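Hand-held gripper upkeep: pads, markers and the table

Workshop Notes, 26 March 2019

Operators on the tabletop station have asked for one place where the care of the hand-held grippers is written down. Until now the steps were split between the Castellanos binder and a set of messages from Hendrik Van Loon, and the two did not agree on how often the finger pads should be checked. The procedure that follows replaces both. It covers the fingers, the pads, the markers, the camera and the table itself. It does not cover the recording software, which has its own page.

Start with the fingers. Each tool has two finger plates, and each plate is held by screws that work loose under repeated closing. Check every screw by hand at the start of a shift with the short driver from the drawer. Do not use the powered driver on the plates. Two plates were stripped that way in September, and the replacement threads are weaker than the originals. If a screw turns more than a quarter turn before it seats, take it out, clean the thread, apply one small drop of the removable threadlocker and put it back. Leave the tool open for 185 minutes before using it again. Fitzgerald Doucet tested shorter times and found that the screw could still be moved by finger pressure on the driver.

The orange pads are the part that wears. A worn pad shows first as a shiny patch near the tip, where the ridges have flattened. Close the fingers slowly with nothing between them and look along the gap from the wrist end. The pads should meet along their full length. If they meet at the tip and stay apart lower down, one plate is out of line and changing the pad will not help. Loosen the plate, close the fingers on the 8 mm gauge block, and tighten with the block still in place.

Pads are replaced as a pair. A new pad facing an old one pulls a light object to one side as it closes, and the error ends up in the recorded path. Wipe pads with a damp lint-free cloth only. Alcohol hardens the surface, and the Sakatness compound used for the current batch reacts to it faster than the previous one did.

After any work on pads or plates, do a grip check on the table before the tool goes back into use. A drink bottle is a good subject: the smooth sides show a slipping pad quickly, and a narrow neck above wide shoulders gives the operator a clear line to judge tilt by. Hold the bottle upright between the fingers and watch for rotation. Then set the tool down and look at the camera view with the fingers relaxed.
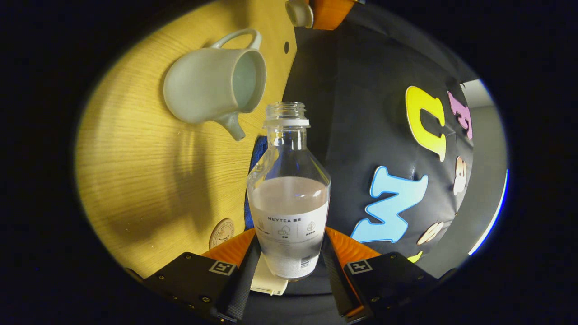
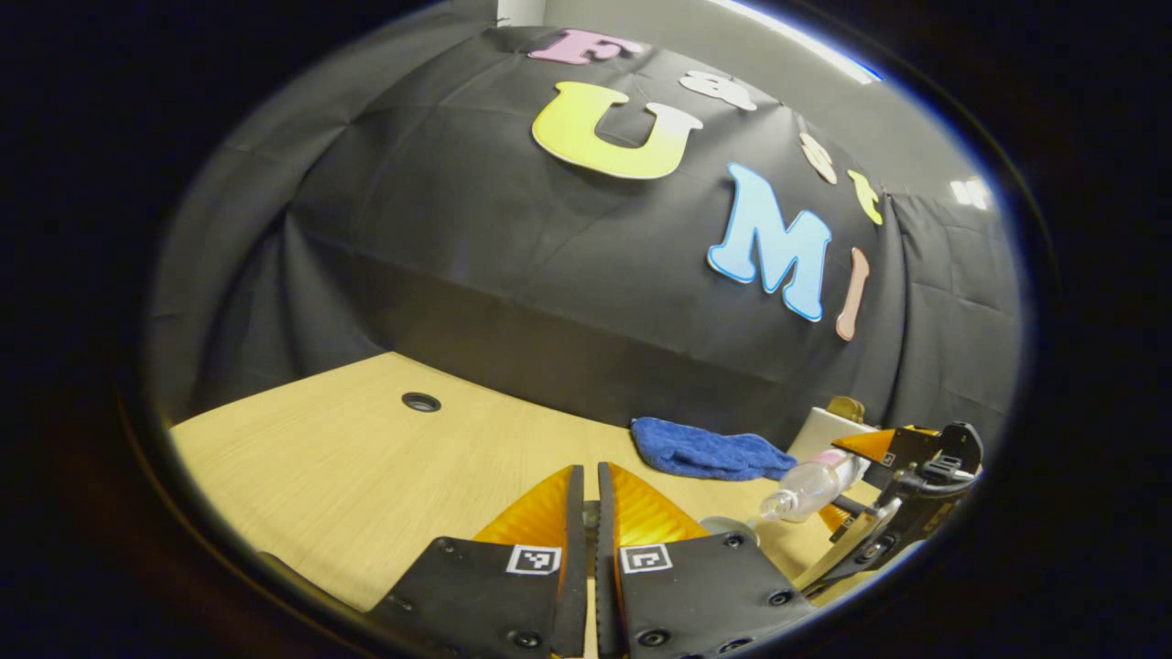

Camera views from two hand-held grippers' worth of bench checks would fill a binder, so these are the only two we print: the bottle held between the pads, then the fingers with the table beyond.Markers come next. Each finger plate carries one square marker, and the software works out the opening width from the pair. A marker that is scratched, lifted at a corner or covered by a fingerprint will still be found most of the time, and for that reason the fault can go unseen for a whole shift. Check them under the ceiling lights and again with the tool turned away from the lights. Glare on a marker gives the same dropout as dirt. Clean with a dry cloth, one direction only.

When a marker has to be changed, use the printed sheets in the Kernanano folder and confirm the number against the card before peeling the backing. Left and right are different patterns. Swapping them produces a width reading that looks reasonable and is wrong. Press the new marker down from the center outward and trim nothing, as the white border is part of what the software looks for.

Calibration is done after every marker change and after any plate has been loosened. Open the fingers fully, hold for five seconds, close them fully, hold again, and repeat the cycle until the reading at both ends settles. Priya Ruiz-Ortega has set the limit at 2 mm between the highest and lowest fully open value. A tool outside that limit gets a red tag and goes to the bench. Please do not run it a third time in the hope of a better number – a loose plate can pass by chance.

The lens needs less attention than most people give it. Use the blower first. Use the lens cloth only if a mark remains. The view is very wide, and a smear near the rim rarely matters, while a scratch in the middle means a new lens. Ploltitz now ships the lens with a screw-in ring in place of the glued one, so a change can be done on site. Tighten the ring by hand until it stops. Run the calibration again afterward.

The table is part of the station and should be treated as such. Wipe it at the end of each shift, along the grain. Tape residue has to come off completely. Keep backdrop fabric clear of the front edge, where a sleeve or a cable can drag it and shift everything standing against it.

Tools are stored open, on their sides, with nothing resting on the fingers. A gripper left closed for a weekend will press a flat line into both pads, and the line takes almost a full day to recover. Cables are coiled loosely and hung on the upper hook.

Write every pad, marker or lens change in the station log with the tool number and your initials. Emmett Begay reads the log before ordering parts, and pads that are not logged are not reordered. Spare pads are in the second drawer. Questions about calibration go to Priya, and questions about plates and screws go to Cletus Kapoor, who also holds the key to the gauge cabinet.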